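Korivley canvassing app: a season of doors, reviewed
2022-12-09

I've knocked doors for town council candidates through three different apps and more paper clipboards than I can remember, and Korivley is the first one I'd pick up again without being asked. I used it from September through election night on Maëlys Marchal's race in Vesgate's second ward, and I want to tell anyone planning a spring primary about it while it's still fresh.

The walk lists are the best part. You draw a shape on the map, it pulls the voters inside, and it sorts them up one side of the street and down the other. Our old setup zigzagged you across traffic all evening! Our ward has over 1,000 registered voters on its hill streets alone, and I cut those into turfs of 40 doors in one sitting at the kitchen table.

Logging a conversation takes two taps: support level, top issue, done. There's a notes box if you need it (dog, side door, wants a yard sign, mad about the parking meters). Thibault Hoarau, our field lead, could see the notes come in as we walked, so when half of Joly Street brought up the bus cuts he had a new flyer printed by the next evening. I loved that.

It works offline too, and that mattered down by the river where my phone gets nothing. Everything synced once I was back up the hill – I lost one note all season, and I think I closed the app too soon.

Complaints? A few. The script screen uses tiny type and you can't make it bigger. Apartment buildings are a mess, with unit 10 listed before unit 2. And the early vote update runs overnight, so you'll sometimes knock for a person who voted that morning. Most of them were nice about it. 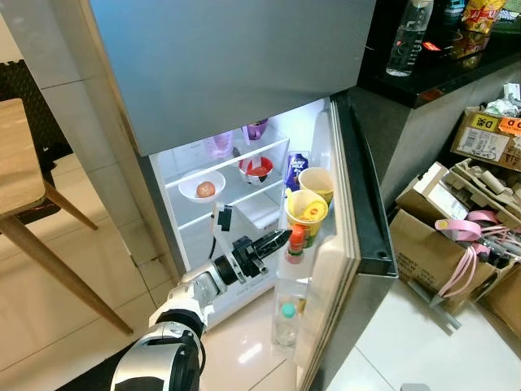 Can a small campaign manage it without paid staff? We had none, and Apolline Hoarau set up all our accounts in an evening, including the ones for people who still call every app "the website."

Price was $300 for the season, with no charge per user. Lamico, which we used two years ago, billed by the seat, and we ended up sharing logins. Maëlys won by 263 votes, and I won't give software the credit for that, but we got to every door on our list twice and we'd never managed it once before. I've already told Anatole Renaud to get it for his school board run.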